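Print this release | E-mail this release

STARKVILLE — Plovmont says its light wood work table will look after itself. Kindbridge, which shares workrooms among 6 local clubs, would like to see that before it orders more.

The table has a pale top with a wavy grain. Plovmont calls the finish "worry-free," a phrase we have heard before.
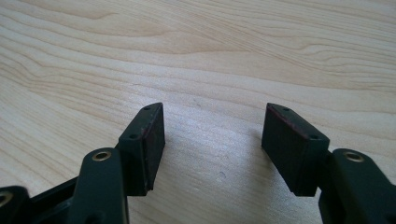 What the brochure promises

The brochure says small marks "disappear into the grain." We are not convinced. Wavy streaks may hide a scratch near the back, but the grain fades where light falls on the wood, and a small mark there has little to hide behind.
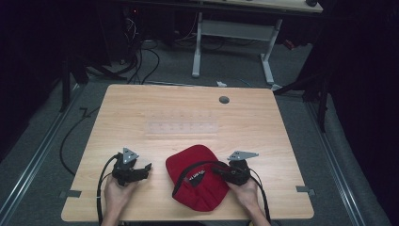

A red cap on the light wood tabletop.

"I have been sold easy-care tables 3 times," said Gyu-bin Noh of Kindbridge. "I ended up sanding every one of them."
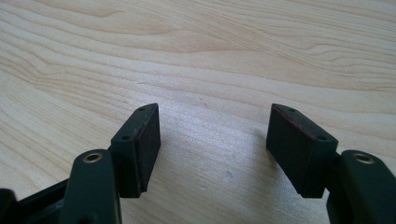 Noh also wants the care instructions in writing. Plovmont's current sheet runs to 5 lines, and two of them are about shipping.

Kindbridge will decide in December. Mavromatis, the other bidder, has made fewer claims — so far.

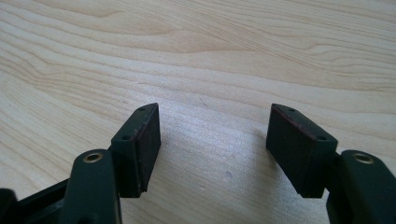
The tabletop grain, with a small grayish spot.

E-mail this release | Print

Comments (3)

deskhound: Worry-free for the seller, maybe.

R.T.: We have one. Coasters, always.

millroad: What does it cost? Not a word on price.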